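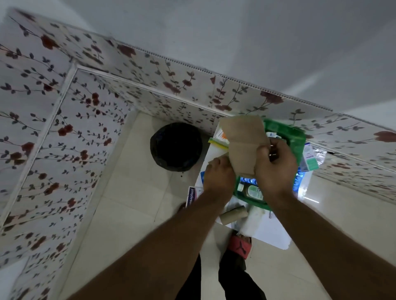 Cardboard, folded over the green box.

The Hulldale seat came down to 12 votes, and I had mailed 600 postcards to the wrong district. They went to Kultbridge, where people already had a candidate and didn't like him either.

Three of them wrote back. One asked if I would consider moving.

The campaign office said these things happen in May and gave me 188 yard signs to make up for it. The signs had last cycle's slogan on them, which the other side was using now.

I put one up anyway. By morning my neighbor had thanked me for coming around.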